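October, evening

Home by half past six, feet sore, tea was leftover soup. Writing this before I forget the day, the way I have forgotten most of the last two weeks.

I was on the sorting belt all day, at the Majimbun end, with Sulastri on the bench behind me doing labels. The morning was slow to get going. The parts for the Pririco order were meant to be in by eight and came closer to nine, so I used the time to wipe down the rails and swap the bins over. Somebody on the late shift had left bits of packing tape stuck to the inside of two of them and it took a scraper to get it off. I wrote a note about it and then put the note in my pocket and didn't hand it in.

When the parts did come there were 273 on the sheet, all white plastic. The chunky ones with the flat sides are the housings. They are hollow at one end and they don't roll, so they stay where you put them on the green belt. The rolls are another matter. Lay one on its side and it wanders off on you. We have taken to standing them up where we can, and when they go in the bin they can lie how they like.

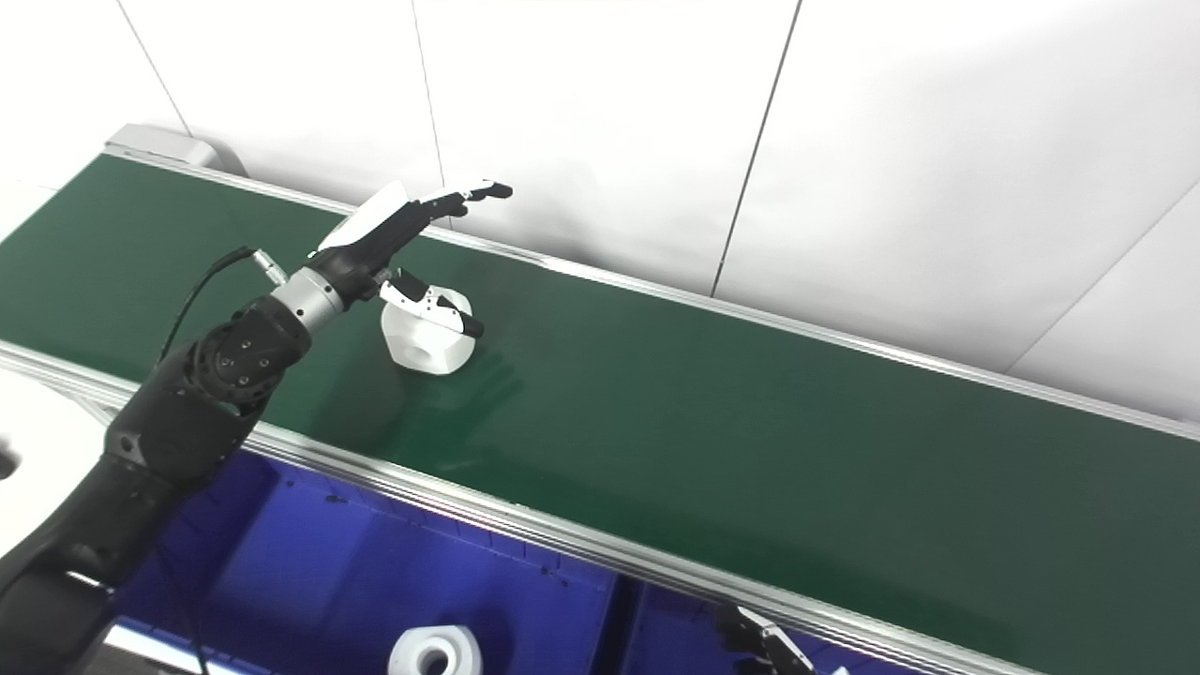

Dewanti came by before lunch and said the housings should be going in hollow side down from now on. Grotthorpe have complained about grit in them. I said the grit was probably in them when they arrived, and she said probably, but hollow side down all the same. I did the rest that way, and went back over the ones I had already done. That used up twenty minutes I had been saving for the sweeping.

Lunch was a cheese sandwich and an apple. Anisa had brought in the last of her tomatoes and left them on the table by the kettle for anyone who wanted them. I took three home. Syafiqah is off to see her mother in Trereo at the end of the month and asked if I would feed the cat. I said yes. The key is under the blue pot and the cat gets half a tin morning and night, and the dry stuff is on top of the fridge. Putting it down here so I have it somewhere.

The afternoon was better. The bins sit side by side right under the near rail now, which was Eleri's idea, and I have to say it beats the old way with everything stacked on the trolley. You used to have to turn around for every piece, and by two o'clock my back knew all about it. Now it's off the belt and down. The tall bin at the far end is still in a silly spot and I've knocked my elbow on it more than once. I'll ask about moving it, or at least getting a lower one.

We ran short of labels at half past two. Sulastri had ordered a box of 500 last month and it should have lasted, but the printer chews up the first few every time it's turned on. She has rung the supplier. They said up to ten days, so we are writing the Pririco ones by hand until then. My handwriting is worse than hers and she told me so, and gave me the scissors to look after instead.
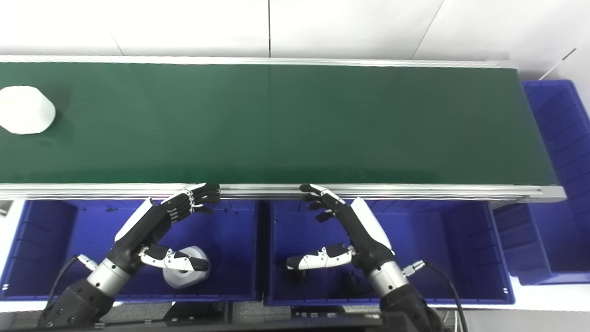 The bins in their new places under the belt.

Finished the sheet at ten past four and was one roll short. Looked under the belt and behind the end cap and in all the bins. Sulastri found it on the label bench, where I had put it down myself when Dewanti was talking to me. So the count was right in the end and I signed it off.

Swept up, filled in the book, hung the scissors on their hook. Stopped for milk and bread on the way home and paid $65 to fill up the car, and it wasn't even on empty. The colour of the sky over the river was something, all pink and grey, but it was too cold to stand about in.

Still to do: ring the dentist, find the other glove, write the cat dates on the calendar. Two of the tomatoes have gone in the salad for tomorrow. The other one was split so I ate it over the sink.

Bed by ten if I can manage it.

Contact | Copyright, all entries by the author | Back to top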